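第4章　小さい実験台の整理 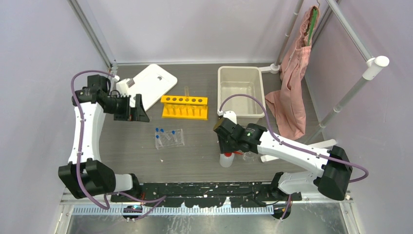
問い　試験管立ては、実験台のどこに置くのがよいですか。
答え　利き手でない方の、少し奥に置きます。手前は、記録をする場所とピペットを使う場所として残します。

この章では、実験台の上の物の置き方を学びます。第3章では洗い方と乾かし方を学びましたが、洗った器具も、置き方が悪いと倒れたり、間違えて使われたりします。

筆者のひとり、ロザンジェラ・ノゲイラは、クボの教室で14人の学生に基礎実習を教えました。最初の週に、台の上の洗浄瓶に袖が当たり、試験管立ての上へ倒れることが何回もありました。それから教室では、次の置き方を使っています。

背の高い物は奥に置く。
洗浄瓶は試験管立てから手のひらひとつ分はなす。
小さい透明な容器は見えにくいので、瓶の陰に置かない。
使っている試験管だけを立て、ほかの穴はあけておく。

最後の点について、学生から質問がよくあります。穴がたくさんあるのに、なぜ全部使わないのか、という質問です。初めての人は、試験管が多いと、どれに試薬を入れたか忘れます。一本ずつ立てて、終わったら別の立てに移す方法は、時間が少しかかりますが、まちがいが減ります。慣れた人は自分のやり方でかまいません。

試験管立ての色も役に立ちます。明るい黄色のような色は、暗い色の台の上でよく目立ちます。白い台では、濃い色の立てを選んでください。

4.1節では台を三つの区域に分ける練習をします。4.2節では坂部式の配置表を読みます。表の記号は巻末259ページにあります。練習の前に、自分の台の配置を鉛筆でノートにかいておいてください。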